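4.2 Where the basket goes

I'll admit I didn't expect baskets to take over this section! Of the 110 homes we visited in Virimville, most kept one on the floor right in front of the washer (Figure 7). 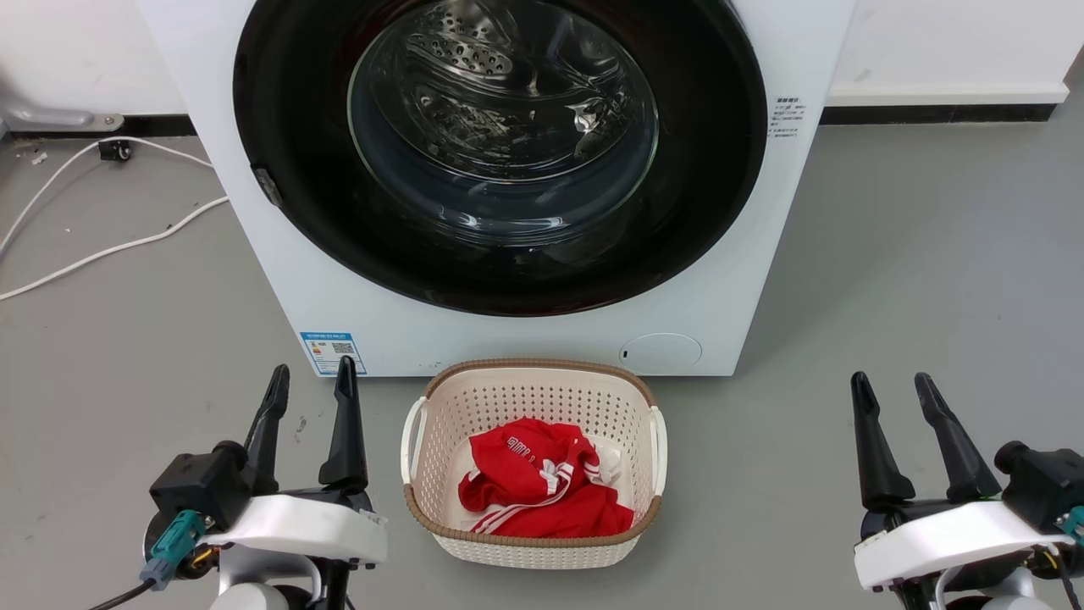 People told us they like a short reach — you bend once and you're at the door. I do the same at home, so I may be biased.

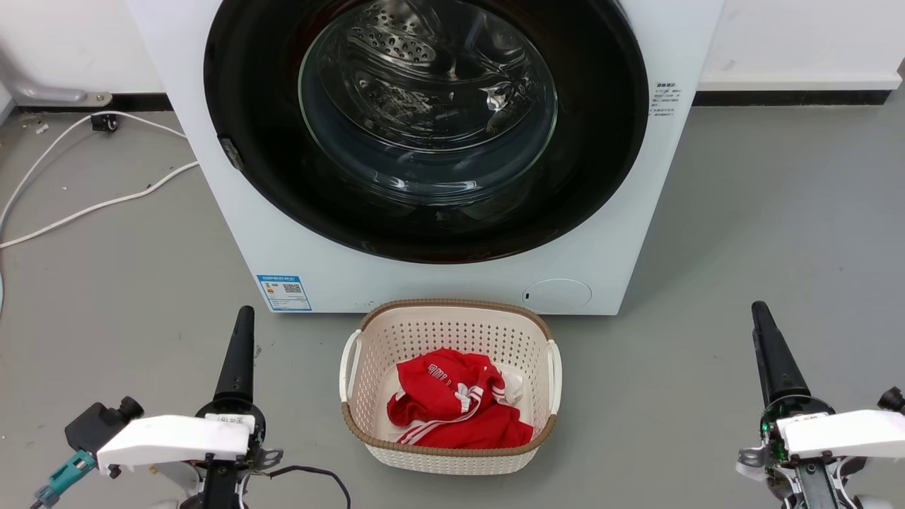 Figure 7. Front-loading washer with a laundry basket on the floor before it, red garment inside.

Small loads came up a lot too. We logged 775 diary entries, and plenty of them were for a piece or two that somebody wanted clean by morning.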